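Home Forums Hardware Grippers & Hands New Posts Search Log in

Thread: Hand-held gripper, Hedura fingers vs Cekier fingers

iltwood_bench wrote:
Swapped finger sets on my hand-held gripper this week and I'm having way too much fun! Same linkage, same box of junk for both sets: tape measure, wall charger, coiled USB cable, key ring and so on. I do 74 picks per set and log every one. The hard part is getting a finger down next to the cardboard without shoving the whole box sideways.
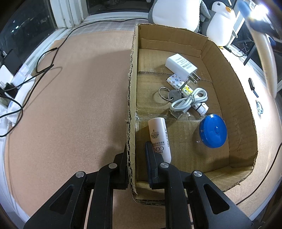

RE: Hedura fingers vs Cekier fingers

gwilym_owen wrote:
Nice, I love a messy box. But 74 is thin if you want to claim one set beats the other. We ran 372 per set when we compared ours and the ranking still flipped once we changed the objects. Which one are you leaning toward?

iltwood_bench wrote:
Fair, Gwilym, and I'll do more. Leaning Cekier so far, mostly on small hard stuff. Chargers are my favorite test (slick sides, sharp corners, and the prongs make them sit crooked). With ridged pads you can hold one upright by its two sides and still read the label, and that matters to me because the next step is a camera reading the print while the part is in the grip.

torque_wrench21 wrote:
Going to disagree on ridges. They're great on plastic cubes, sure, but on a thin cable or a key ring I'd take a flat soft pad every time. The ring drops into a groove and twists. I've used a flat Kyriakidis set since December and wouldn't go back.
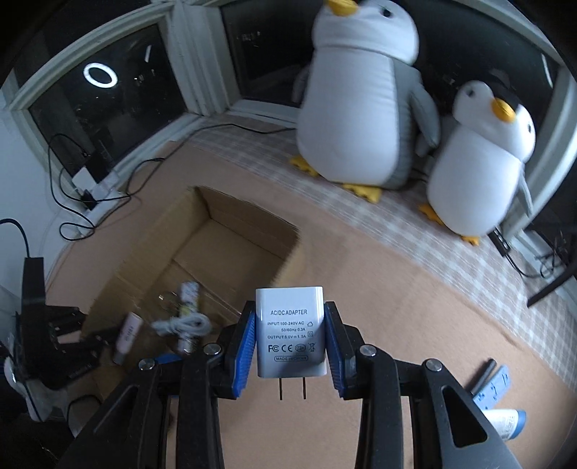 And if you're reading labels, get your exposure sorted before you blame the fingers. At night, with dark windows behind the bench, auto exposure hunts like crazy on mine. Lock it, then compare.

iltwood_bench wrote:
Ooh, good call on exposure, I've been on auto this whole time. Trying it locked tonight. On the key ring I half agree: I get it more often if I come in with the fingertips instead of the middle of the pad.

gwilym_owen wrote:
Fingertips is cheating a little :) but log it as a separate grasp type and you'll have something really useful. Our sheet is up to 3,675 rows now and the grasp type column is the one I sort by most.

iltwood_bench wrote:
Adding the column! I'll run the flat pads too if torque_wrench21 can tell me the screw size.

torque_wrench21 wrote:
M3 on mine. Go easy, the inserts strip.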